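Transfer notes: Prillora wait on Duman fee as Eris close in

29 October 2025

Prillora have not yet answered the second offer for left back Selim Duman, and the player remains registered with Eris until the end of the season. The first offer was turned down in September. The new one keeps the same base fee and moves more of the money into appearance bonuses, a structure that Eris have accepted for outgoing players in the past.

The obstacle is the sell-on clause. Duman's previous club, Wike, hold a share of any profit on the next sale, and the two clubs read the wording differently. Eris count only the base fee. Wike want the bonuses included as they fall due. Until that is settled, Eris have little reason to approve a deal that pays them late and may cost them more than planned.

Duman has played 680 minutes in the league this season, nearly all of them on the left side of a back four. He was used as a wing back in two cup matches and was withdrawn early in both. Prillora play with three center backs, so the fit is open to question. Head coach Hüsnü Ateş has said he would change the shape for the right player, but he has kept the same one in every match since he took the job.

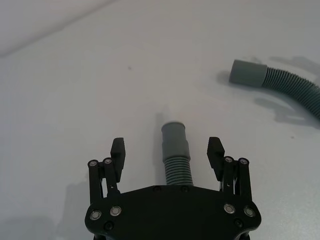 Two pieces of hose on a white tabletop.

Prillora's other business is simpler. Goalkeeper Dilek Kozan has signed a new contract with the women's team, with an option for a further year that the club can trigger by itself. Midfielder Oanh Quách is out for six weeks with a hamstring strain and will miss the cup tie against Pritoson. Nesrin Bilgin is expected to move into the center in her place, as she did in preseason - a role she has described as her second choice.

Attendance at the last home match was 3214, the highest of the season so far. The club will open the north stand for the Pritoson tie if advance sales hold at their present rate. Season ticket holders have first call on their own seats and should claim them through the ticket office before general sale begins.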